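Splitting long teleoperation recordings into examples: where should one end?

Posted in Data Collection by Khosravi

Our department is preparing demonstrations for a policy that is to move molded black parts between a yellow table and a tray on the floor. We have 137 recordings to date. The operator often has one hand on a part while the other is open and idle, and our annotators disagree on whether the idle hand should receive its own label. We also request guidance on where one example should end and the next begin.

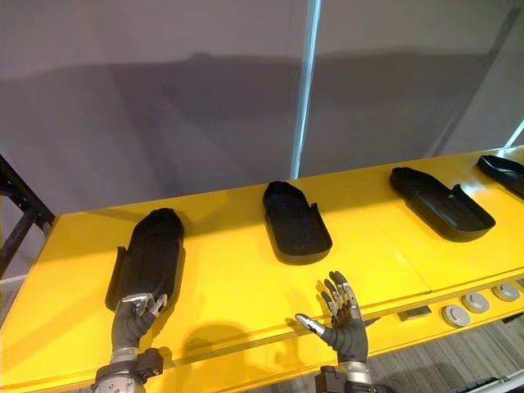
Touran Akbari
Label both hands at all times. An idle hand is still a command, and a policy trained without it will tend to drift. We use "hold," "approach" and "wait," and annotators may not leave the field blank. As for boundaries, please end the example when the part has been released and the hand has withdrawn. Ending at the moment of release removes the withdrawal, which the model also has to learn.

Trolton
Just cut every 80 seconds. It has been adequate for us.

Bosano
I would advise against fixed cuts. On our own project, 79 of 170 clips made in that manner began in the middle of a grasp and had to be relabeled.
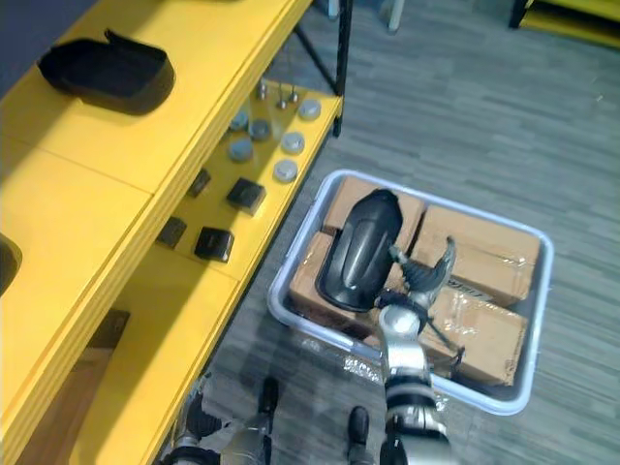 Starting conditions deserve the same attention as boundaries. If every example begins with an identical layout, the policy may learn the layout and fail on the first change. Record the contents of the destination as a separate field. A part held over a tray that already contains four taped cardboard boxes is a different placement problem from one held over a bare tray, and the two should be distinguishable in a search. Our form was revised in June to require this entry before recording begins.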